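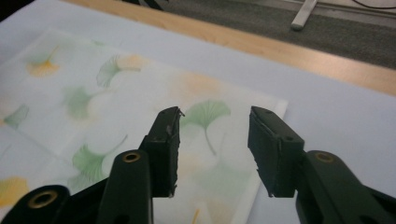
Setting the Jaws on a Pair of Trivo Hand Grippers

Posted December 11, 2018 by Assefa

This page covers the last part of the Trivo build: fitting the finger pads, lining up the jaws, running the cable, and checking that a left and right gripper work together. It assumes you already have the arms cut, drilled and cleaned up. If you don't, do the arms first and come back.

The Trivo is held in the hand. You squeeze it, the linkage closes the two fingers, and a sensor in the body logs how far open they are. We use them in pairs to record how a person handles things, and the recordings are played back later on the robot arm. The mechanism is simple, but the pads need to meet squarely or you will fight with it every time you pick up something thin.

What you need

Two sets of black plastic arms, left and right
Four brass eyelets per gripper, plus a couple of spares
Finger pads, two per gripper
Small round-head screws for the pads
One top plate per gripper
Sensor cable, one per gripper
220 grit sandpaper
A hobby knife with a new blade
Contact cement
Cable ties
A small square
Masking tape
A flat table with a plain light sheet or mat on it

Our rubber came from Sunel. Their soft grade grips better but tears along the edge when you trim it, so I buy the medium. The parts for the pair came to $149, not counting the plastic, which came out of the offcuts bin at Gandavport. Check your own bin before you order any. You need less than you think, and the color makes no difference to the sensor.

Step 1. Seat the eyelets

Press one eyelet into each pivot hole from the outer face of the arm. It should go in with firm thumb pressure. If it drops in loose, the hole is too big and the finger will wobble, so put that arm aside and use a spare. If it won't go in at all, roll a strip of the 220 grit into a tube, turn it in the hole a few times, and try again.

Do not hammer the eyelets. I split two arms that way in July. The crack starts on the inside of the hole where you can't see it, and it opened up on me a week later with the gripper fully assembled.

Once all the eyelets are in, join the linkage arms and work the squeeze handle. The fingers should open and close without a catch. Stiff all the way through is fine for now and will ease. A tight spot in one place means an arm is bent or a hole is off center.

Step 2. Cut and fit the pads

Cut the rubber with several light passes of the knife. One heavy pass drags the material and leaves a chipped edge. A little roughness along the lower edge won't affect how it works, but the upper corners do most of the gripping on small objects, so take more care there.

Rough up the face of the pad block with sandpaper and wipe it off. Put a thin coat of contact cement on the block and on the back of the rubber, let both go tacky, and press them together. Leave them overnight under something heavy.

Screw the pad block onto the arm, but leave the screws a quarter turn short of tight. You will need to move it in the next step.

Step 3. Line up the jaws

Open the gripper all the way and look at it from the front. The fingers lean away from each other when open and should make an even V. If one side leans out more than the other, the linkage is assembled one hole off. Take it apart and fix it now. Shimming the pad to hide it doesn't work. I tried.

Close the jaws slowly until the pads nearly touch. Hold the gripper up to a window or lamp and look at the gap. You want a strip of light with the same width from top to bottom. Turn the loose pad block until you get it, then tighten the screws while keeping the jaws closed with your other hand.

Now check for twist. Lay the square along the side of one pad and see whether the other pad sits flush with it. Up to 2 mm off is usable. More than that and flat things will rotate when you pick them up.

A good first test is to pinch the edge of a single sheet of paper. If it comes up straight, the alignment is good. If it curls toward one side, go back to the window.

Step 4. Top plate and cable

The plate screws down on top of the body. Ours is gray sheet metal with more holes than we use, left over from an earlier layout. Start all the screws before tightening any of them.

Plug in the sensor cable and bring it out of the top in a wide arc, around the outside of the hand and back past the wrist. Left gripper goes around to the left, right gripper to the right. Close to the body, leave enough slack that you can turn your wrist all the way over without feeling a pull. Put a cable tie on the body end only. We used to tie it at the cuff as well, and it kept pulling the plug halfway out.

Then take the grippers through the full reach of the table with the cables connected. If either one drags across the work surface, move the floor end before you start recording.

Step 5. Set the open and closed readings

Connect one gripper and open the readout page. Squeeze until the pads meet and note the number. Release fully and note it again. My left gripper reads 964 fully open. The right one reads a little lower, and that is normal. The values only have to be steady. Type both into the settings file under the matching side, save, and restart the logger.

Squeeze and release ten times. If the closed reading drifts, the magnet on the pivot is slipping. A dot of cement fixes it, but let it cure before testing again.

Repeat with the other gripper. Put a piece of tape with L or R on the inside of each handle. They look alike on the shelf and the settings are not interchangeable.

Step 6. Try both together

Cover the table with a plain sheet and lay something patterned down the middle of it. We use a ginkgo leaf print. The pattern makes it easy to see in playback how far each hand has traveled, and if the fingers scrape the surface you will notice it shift. 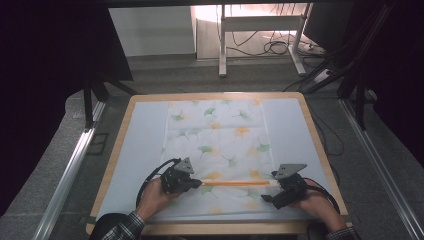
Start with a light stick. Keep it low over the table and level, and move slowly, left to right and back, then toward you and away. Swap which hand leads. After that, practice passing it completely from one gripper to the other: close the second before opening the first, and wait a beat between the two. Most dropped sticks come from opening too early.

Do a few runs with the logger off. Squeezing hard is the usual mistake for beginners. The arms flex, the pads splay at the tips and the stick turns in the grip. Use the least pressure that holds it.

When you do record, keep each run short and give it a name before starting the next one. Long runs with several attempts in them are a pain to cut up afterward.

Problems and fixes

The stick rolls between the pads. Wipe the rubber with a damp cloth. If that doesn't help, scuff both faces lightly with the 220 grit.

One finger closes ahead of the other. Look for a loose eyelet on the slow side.

Reading jumps when you turn your wrist. Bad plug or not enough slack. Try more slack first.

Pad peels at a corner. Lift it the rest of the way off, clean both faces and glue it again. Adding cement under the loose corner makes a lump.

Fingers tap the table when closing. You are holding the gripper too upright. Tilt it back a little so the tips come in from the side.

Hand gets sore. Wrap the handle with a few turns of cloth tape and take a break between runs.

Storing them

Leave the jaws open when you put the grippers away, so the pads don't take a set. Coil the cables loosely beside them and unplug at the body end. At Gandavport they go on the second shelf of the gray cabinet, with the spare pads and eyelets in the jar next to them. If you use the last pad, write it on the sheet inside the door.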